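Quezada Toy and Linen Drop-Off: Questions We Get a Lot

Written by Lorena Riquelme for parents thinking about secondhand toys, and for anyone about to leave a bag at our door.

Are secondhand toys really cheaper?

Sometimes. I've seen used sets priced higher than the same thing new, on the theory that old means special. Check the new price first. If the seller gets annoyed that you checked, you have learned something about the seller.

What does "sanitized" mean on a listing?

Whatever the seller wants it to mean. It could be a hot wash or a quick once-over with a baby wipe. Ask what they used and when. If you can't get a plain answer, plan on washing it yourself, and I would do that anyway.

Can I put cloth toys in the dryer?

Read the tag. If there's no tag, air dry. Stuffed animals with glued-on eyes do badly in high heat, and the ones with a music box inside shouldn't go in the washer at all.

Do I need a special toy cleaner?

I doubt it. Skemora sells a spray for this and people ask me about it every April, when everyone is clearing out closets. I used up a bottle and couldn't tell the difference from dish soap and warm water. Tadeo Bravo, who runs our sorting table, disagrees with me and buys his own.

How should I store toys between kids?

Clean, dry, and somewhere you'll remember. An open basket or bin is fine for things in use. For long storage I want a lid. Vacuum bags are good for blankets - less good for anything with a shape you'd like to keep.

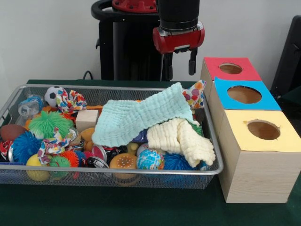
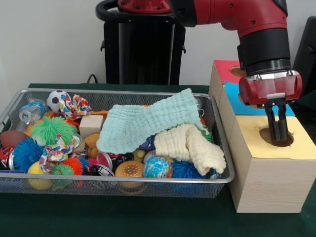
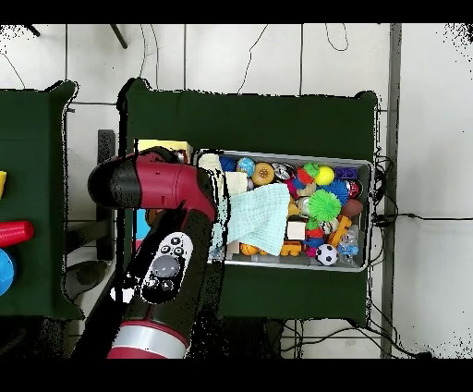 Toys and cloths in a wire basket (first picture), wooden boxes with colored paper tops (second), a gray bin of toys (third).

Does sorting by color or type help kids clean up?

The books say so. In my house it lasted 11 days. One big bin got used and the labeled ones didn't. If your child likes sorting, go ahead, but I wouldn't spend 199 dollars on the Kasen shelf system to find out.

What about toys with no brand or age mark?

We don't take them for children under three. Small parts, loose magnets and button batteries are the real worry, and a missing label means you're guessing. A friend telling you "mine were fine with it" is not a safety test.

Is old paint a problem?

It can be. I'm wary of any painted toy whose age I can't pin down. Home swab kits exist, but I've had two swabs from one box disagree over the same block, so I don't lean on them. We turn away old painted toys, even the pretty ones.

Is the Skernia resale app any good?

It's fine for looking. The "verified seller" badge only shows that someone confirmed an email address, as far as I can tell. Meet in person and look the thing over before you pay.

How many items do you take in?

Last year's count was 2681, including blankets and crib sheets. A fair number went straight to the rag pile, so please don't send us anything you wouldn't give to a cousin.

Can I get a receipt?

Yes, ask at the desk. We write down what you brought but we don't put a value on it. If your guess is that a bag of used bath toys is worth a fortune, that's between you and your tax preparer.

Page last checked 3 August 2018.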